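Ever knock on a table and wonder what's in there? Wood! OK, but what IS wood? Quick version, kids, becuase there's a lot.

## A tree is a bunch of straws

Really tiny ones. Way too small to see. Water goes up from the roots, through the straws, all the way to the leaves. Some trees are 200 feet tall - that's a long drink!

The straws are stuck together with a kind of natural glue. Straws plus glue = wood. Strong, but light enough to float (most of the time). 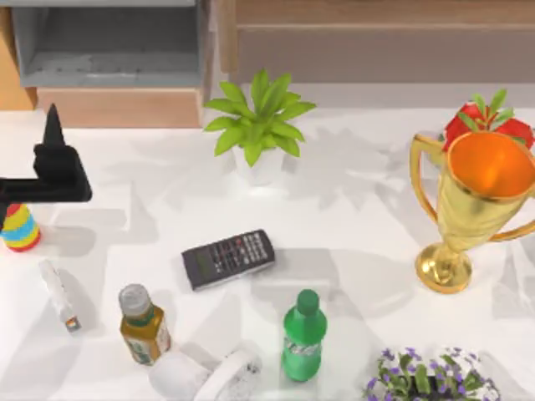 ## Rings

Every year a tree adds a new layer, right under the bark. Spring layer - pale, grows fast. Summer layer - darker, grows slow. Winter? Nothing much. A tree in February is pretty much asleep.

So one pale ring and one dark ring = one year. A stump with 32 dark rings was around 32 years old. Good years make fat rings. Dry years make skinny ones.

## From log to plank

Now saw the log the long way. The rings turn into lines and stripes. That's called the grain. Saw it a different way and you get wavy shapes, like hills on a map.

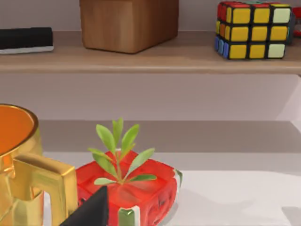
*A wooden shelf with a brown wooden box on it.*

Wood splits easy along the grain. Across it - really hard! Thats why you stand a log on its end to chop it.

## Does wood move?

Yep. Not walking. Damp air makes it swell up, dry air makes it shrink. Mostly sideways, hardly at all along the grain. Ever had a door that sticks in summer? Swollen wood.

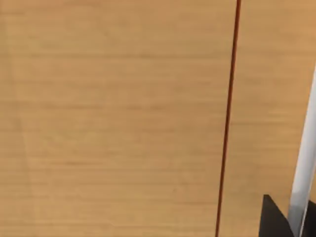
*Fine grain lines on a wooden tabletop.*

## Try it

You need 2 craft sticks and a cup of water.

- Put one stick in the water. Leave it overnight.
- Keep the other one dry.
- Next day, lay them side by side. Which one's fatter?
- Bend them both. Slowly!

Draw what you found. Next time - bark, and why it cracks.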